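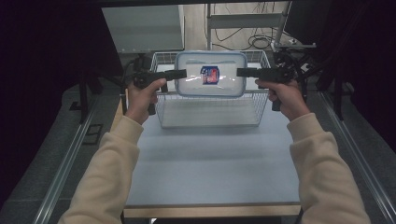 Reading time: 4 minutes

Notebook, storage corner — December, afternoon

Continuing with the containers. Yesterday's page finished with the question if we keep the food boxes in the drawer or in baskets, and I promised Siwan that I will try the baskets before I complain about them.

The clear box with the light blue rim is the one I use for all comparisons now. It has rounded corners and a clear lid, and it sits in the white wire basket without touching the corners too hard. I am happy with this pair. The other basket, the one from Stalby, is deeper, and there the same box leans to one side and you must take it out with two fingers under the lid. I do not like this, because one day the lid will come off and the box will stay in the basket.

Fit in the basket, my notes from the tries:
Flat, lid up: good. The rim of the lid is easy to reach from the left and from the right.
On its long side: goes in, but turns when the basket is pulled from the shelf.
Two boxes, one over the other: the upper one stands too high and catches on the shelf above. Not for us.

Prys asked why not put the boxes directly on the shelf. I have tried it in the autumn. They slide to the back and the small ones are forgotten there until spring. With a basket, one pulls everything forward at once. Also the wire lets the air pass, which helps if somebody puts a box away when it is still a little damp from the washing. (Please do not do this anyway.)

About the lids. The light is strong over the table and the lid throws it back, so it is not so easy to read what is inside when you look from the front. Red, white and dark blue print shows through well enough in the middle. Pale labels do not. I would like that we choose labels with strong colours from now on, and that they are placed in the middle of the box and not near the rim, where the blue seal takes the attention.

Dwynwen has a roll of white labels from Räsänen left over, a big one, and she would prefer to finish it first. I understand. Maybe we write on them with the thick blue pen and look again after one week.

The list for the cupboard is growing. Rhun has entered everything from the two sites in the same file and it stands now at 3,393 items, of which 1,703 belong to the kitchen part. I did not believe the number at first, but he counts every lid and every box separately. This is correct for ordering spare lids, but for the shelf plan it is confusing. I have asked him for a second column where a box with its lid is one thing.

Washing. We had the old question again if the seal should be taken out each time. Manaia takes it out, I do not. After 30 washes I saw no difference between her box and mine, except that her seal is a bit longer than before and needs to be pushed back with the thumb. I will continue with mine as it is. If there comes a smell, I will admit it here.

Lunch size against dinner size: we keep both. The Grelia boxes are almost 7 mm wider than the basket and they go back to the upper cupboard, where nothing can hold them but also nothing presses on them. I wrote this on the cupboard door with pencil.

Small things:
— The basket has one rod near the corner which is a little rough. I went over it with fine paper. Feel it again before it goes to the shelf, from the inside also.
— The grey-blue table top takes marks from wire if the basket is pushed. Lift it, please.
— Lids are to be closed also on empty boxes. It takes more room, I know. But a lid that travels alone does not come back.
— Siwan wants the heavy jars on the bottom shelf. Agreed.

Order from Weltomton: still no answer about the second size of basket. I have written to them again and said that the same height is more important for us than the same length. If they only have the tall one, we do not take it.

Tomorrow, first the boxes with dry food, then the ones for the fridge. Prys brings the shelf paper. The tape measure is in the left drawer under the cloths, I have put it back there myself.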